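Encyclopedia > Technology > Robotics > Teaching methods > Demonstration by remote control

Demonstration by remote control

Demonstration by remote control is a method of teaching a robot a task in which a person operates the machine from a distance while its movements and camera views are recorded.

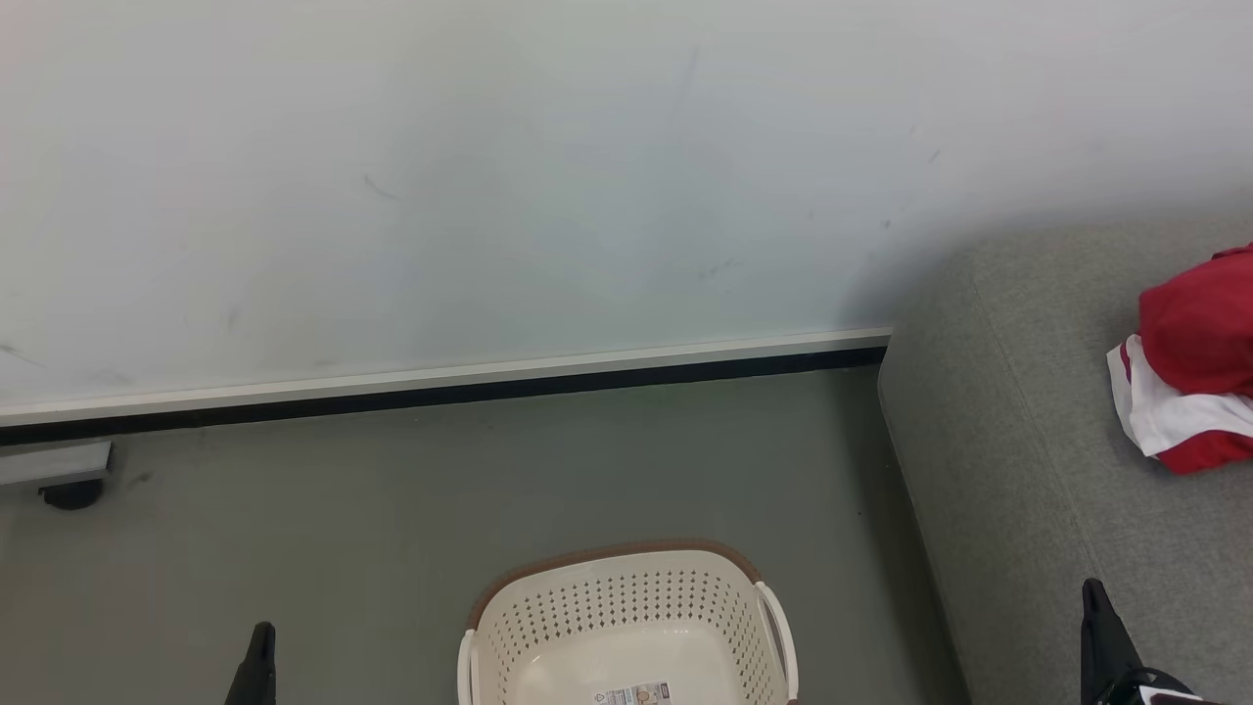

The recordings, known as demonstrations, are used to train a control program that later attempts the task without an operator. The method is closely related to hand guiding, in which the teacher holds the arm and moves it directly through the task.

Equipment

Most systems pair the working arms with a second, lighter set held by the operator. Each joint of the working arm follows the matching joint of the operator's arm. Other systems use hand controllers or gloves. Cameras are commonly mounted at the head and wrists, and the operator may work entirely from their views.

Household tasks

Household work is a frequent subject of demonstration. Placing clothes in a laundry basket requires the robot to grip soft material, carry it, and release it over the opening. Cloth changes shape when it is lifted, and written rules for handling it are difficult to prepare. Operators therefore repeat the task with different garments and starting positions.

The Wysocka collection, prepared at Munirholm under Josefina Palma, contains 1000 demonstrations of laundry tasks, of which 400 were made by hand guiding. Trinidad Sosa later reviewed the collection and withdrew 13 recordings in which the camera and joint records did not match.

Limitations

Operators generally receive little or no sense of touch through the controls, and may grip harder than the task requires. Pauses and corrections are also recorded and can be copied by the trained program. Practice differs on whether failed attempts should be kept.

See also: Hand guiding; Munirholm; Wysocka collection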